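4. Práctica de engranajes con los dos brazos

Esta sección supone que ya ha completado la calibración del capítulo 3. Si se la ha saltado porque el asistente de Vetance decía «listo», vuelva atrás: ese mensaje solo confirma que hay comunicación con los motores.

4.1 Preparar la mesa

1. Extienda el paño gris oscuro y alíselo con la mano. Las arrugas pequeñas no molestan.
2. Ponga la placa redonda en el paño, entre los dos brazos.
3. Abra el perfil Entili y baje la velocidad a 23. El valor de fábrica es 100 y no conozco a ningún grupo del club que lo haya aprovechado para algo útil.

Precaución: revise los cables de las muñecas antes de dar corriente. Deben tener holgura para el giro completo.

4.2 Coger las piezas

4. Lleve la pinza izquierda a un engranaje recto y ciérrela despacio. El orificio central tiene que quedar libre, o no habrá manera de meterlo en el pasador.
5. Coja el engranaje cónico con la pinza derecha y manténgalo justo por encima del paño, a un lado de la placa.

Con un engranaje recto ya de canto sobre la placa y una pieza en cada pinza, la mesa queda así antes de empezar el montaje:

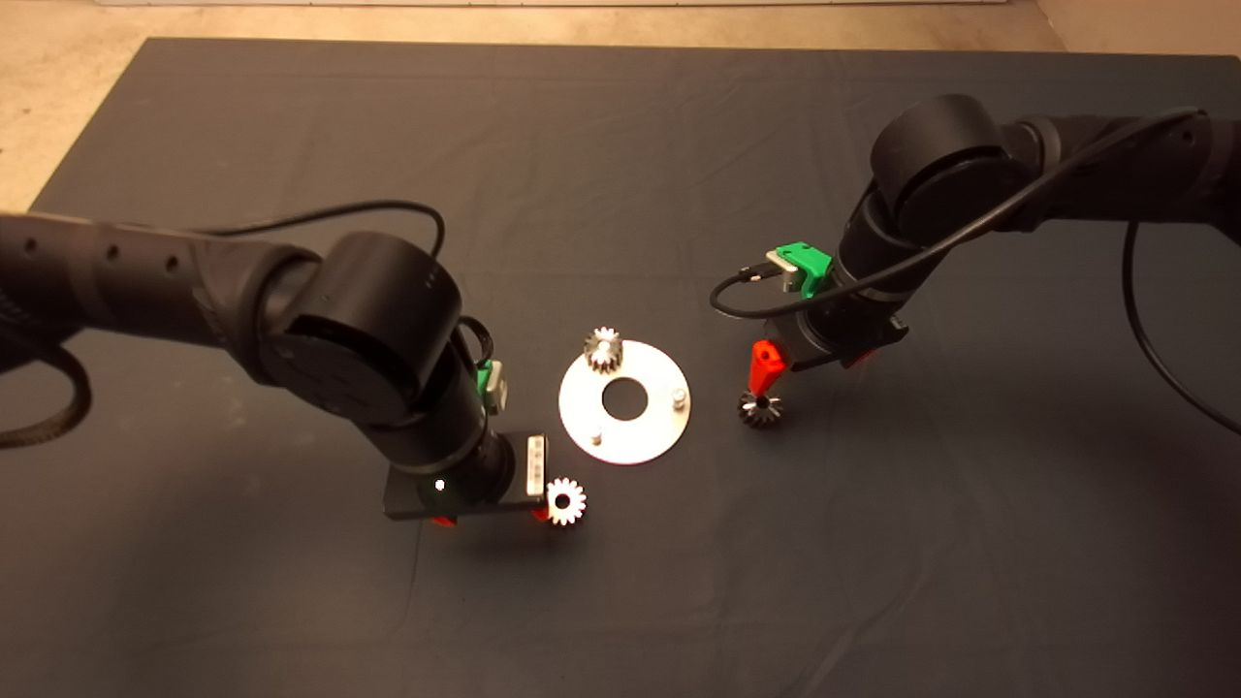
4.3 Montar y grabar

6. Acerque primero el brazo izquierdo al pasador. El derecho espera.
7. Suelte la pieza cuando note que asienta. El manual de Clistent promete detección automática de contacto – en nuestras pruebas de julio saltaba también con el brazo en el aire, así que la tenemos desactivada.
8. Repita con el engranaje cónico y guarde el intento aunque haya salido mal.

Nota: Ramil Buenaventura sostiene que con seis intentos buenos el brazo ya aprende la tarea. Arne Haberkorn pidió ver los datos y seguimos esperándolos. Entretanto, no borre nada de la carpeta compartida.

Si aparece el error 1306, apague los dos brazos y vuelva a encender primero el izquierdo. Suele bastar, aunque no sabemos por qué.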